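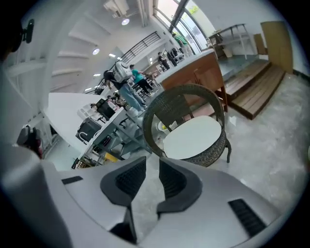

2018-01-07

I have given up on New Year's resolutions and taken up a grudge instead, which is cheaper than the gym and uses more of the day. The grudge is against my own handwriting.

It started with the Christmas cards. I write them every year, and every year my aunt rings to ask who they're from. This time she read one aloud to me down the phone, and as far as she could tell I had wished her a murky chimney and a heavy newt. She'd put it on the mantelpiece anyway.

So I bought a fountain pen. I know how that sounds. The pen is a Dusico, it cost 14 pounds in the stationer's at Clalley, and it came with a leaflet promising that my writing would "find its natural rhythm". My writing's natural rhythm is that of a man falling down a fire escape. The first evening I got ink on both cuffs, the butter dish and, by some route I've yet to trace, the back of my neck.
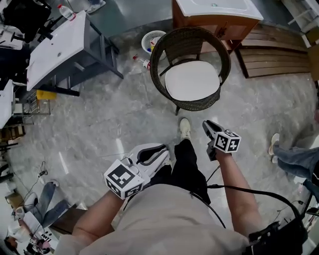 Đức Lý wrote in to say that the pen was the least of it and I should look at the paper, as cheap copier stuff drinks ink like a camel and makes anybody look drunk. He also told me to slow down to half speed and then halve it again. I tried this on a shopping list. It took so long that the shop had shut, but the word "leeks" was magnificent.

The paper point turned out to be fair. I had a notepad in the drawer from a hotel in Useck, thick creamy sheets I'd been saving for correspondence with the sort of people who never write to me, and on that the pen behaved itself. My lower case g now has a proper tail. My r still looks like a v that has heard bad news.

I then borrowed a copybook from the library, first printed for schoolchildren and full of sentences nobody has ever needed. "Quiet zebras vex the judge." You write each one out 20 times. By the bottom of the page the zebras had become debras and I was on the side of the judge.

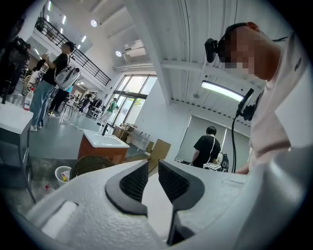 What gets me is that I was taught all this once. We had ruled books with the pale blue lines, and a teacher who walked up and down between the desks tapping anyone who gripped too hard. I must have had decent handwriting for a term or so when I was eight. Then came exams, when speed was everything, and then keyboards, when nothing was, and now I can type 700 words before lunch and can't leave a legible note for the milkman.

Johannes Coetzee, to whom I complained at length over a curry, holds his pen between his first and second fingers like a cigarette and writes like a wedding invitation. I tried it his way on the back of the bill. The waiter asked if I'd like it wrapped.

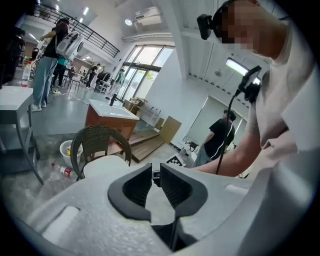

Anyway, the plan is a page a day until July. If I keep it up I'll send my aunt a letter, a real one, with paragraphs. She has already said she'd prefer a phone call. I've also got to find a bottle of ink that isn't the violet one, which I bought under the shop's yellow lights believing it was black, and which has made my letter to the council about the bins look like a declaration of love.

They haven't replied yet.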